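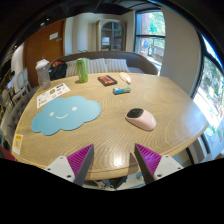 Light blue cloud mat on the wooden table

Writing a Notice for Someone You Love
Marlina Sembiring, Plokell Library talk, 15 June 2018

Welcome everybody, let people find a seat. Thank Herman for setting up the chairs and the projector. Mention the handout (yellow sheet, by the door) and say they can take extras for a sister or a cousin.

Start with Dad's notice. I wrote it at the kitchen table at two in the morning, and I left out his middle name and my own brother. My brother still brings it up at Thanksgiving, and he has every right to! Let them laugh, then say that most of us write these when we're tired and sad, and a mistake in one is a very forgivable thing.

What goes first. Full name, the name people really called him or her, age, town, date of death. Read the Hiebert notice out loud, slowly. It runs 319 words and you know the woman by the end of it – the bus route she drove, the plum jam, the choir she quit and then joined again. Ask which detail they remember. Wait for answers, don't rush this.

Family names. Spell them out on paper and have a second person check every one. Talk about stepchildren, former spouses, the partner of many years who never married in. I don't have a rule for any of this, and I'd be suspicious of somebody who did. Call people before it's printed if you think a line might sting.

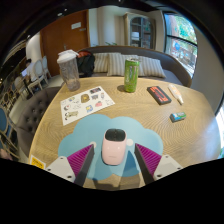
Cause of death. You don't owe it to anyone. Some families want it said plainly and that's a kindness to others going through the same thing, and some families would like to keep it at home. Both fine. "Died" is a perfectly good word, by the way, and so is "passed away" if that's how your people talk.

Service details. Date, time, full address, whether there's food after. If the date isn't set, say the family will announce it later. Tell the story of the Nirow service and the three cars that went to the wrong chapel (keep it short this time, Marlina).

Cost. Papers may charge by the line, so ask before you write. Suggest a short one for print and a longer one for the funeral home's page.

Exercise, 10 minutes. Everyone writes four sentences about someone they miss, or about themselves if they'd prefer. Nobody has to share. Herman Wijaya has offered to read his about his aunt in Uvia if the room is quiet – check with him first that he still wants to.

Questions, then coffee. Leave the sign-up sheet for the June follow-up on the front table, and remember to bring the pens home.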